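I've had the Kedton cable kit on our PiPER arm since April, long enough to have opinions. The kit is a bag of clips, a roll of hook-and-loop wrap, a strain relief plate and a folded card of instructions. Our arm does tabletop pick-up work with grocery-type items, and most of its downtime used to come from the cables.

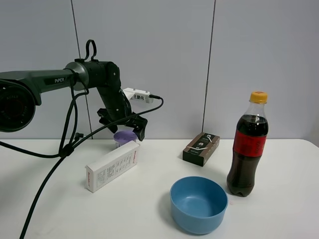
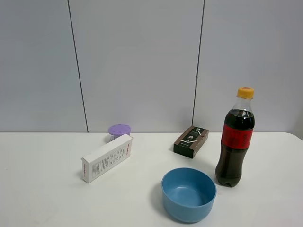
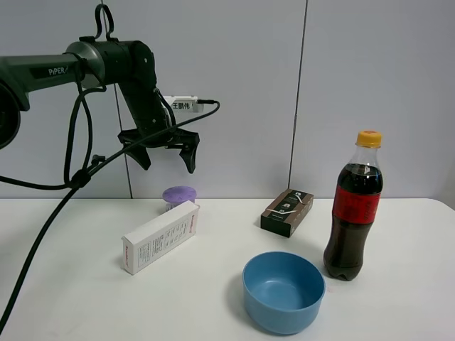
*Same table each time: two boxes, the purple-lidded container, the cola bottle and the blue bowl. Arm over the table in the first and third.*

## What I was trying to fix

A two-finger gripper with a camera and its own power line means cable has to get from the wrist back to the base somehow, and ours got there badly. It snagged on tall items. It tugged the connector at the wrist whenever the last joint rolled past halfway. One Saturday I lost an entire afternoon to a gripper fault that was a half-seated plug, and I ordered the kit that night.

## Fitting it

Took me 46 minutes, including one clip I put on backward and had to pry off with a plastic spudger (use plastic, the clips scratch). The card wants you to work from the base outward. I'd go the other way! Start at the wrist, plug everything in, then jog the arm by hand to its farthest reach and leave that much slack before you close a single clip. Then roll the wrist both directions and look again.

Things I'd pass on:

- Power the arm down and support the forearm first. It will sag.
- Leave the wrist loop bigger than looks tidy. My first one was neat and far too short.
- Gather the strands at one clip near the table edge and let them hang from there.
- Skip the wrap on the last stretch before the gripper. It stiffens the bundle right where you want it floppy.

I also rehomed the arm afterward and checked the open position of the fingers, and I'm glad I did, as mine had drifted by 4 mm. That was nothing to do with the kit.

## How it's holding up

Very well! I ran 83 cycles the first day with a bottle, a bowl and boxes set out, and had no dropouts. The clips grip without pinching, and you can open them with a thumbnail, so swapping a lead is a quick job now. I love that part. I used to put off cable swaps for weeks.

My weekly check is short: tug each plug, look for shiny spots on the jacket, wipe the tabletop, run the arm to its corners once at low speed and listen.

## Gripes

The adhesive on the strain relief plate is weak. Mine let go within days, and I stuck it back with Erasura mounting tape, which hasn't budged. You only get 4 small clips and I'd happily trade two of the big ones for more of them. The instruction card is printed in pale gray type that I had to hold under a lamp.

I tried the Ung sleeve before this, the zip-up kind. Nice material, but it's one fat tube and it fought the elbow on every move. If your arm mostly stays in one pose, the Ung might suit you fine. For anything that reaches and twists all day, I'd get the Kedton and a roll of better tape.

Next on my list is the Ito right-angle connector for the wrist end, to get the plug lying flatter. I'll add a note when it's been on for a while.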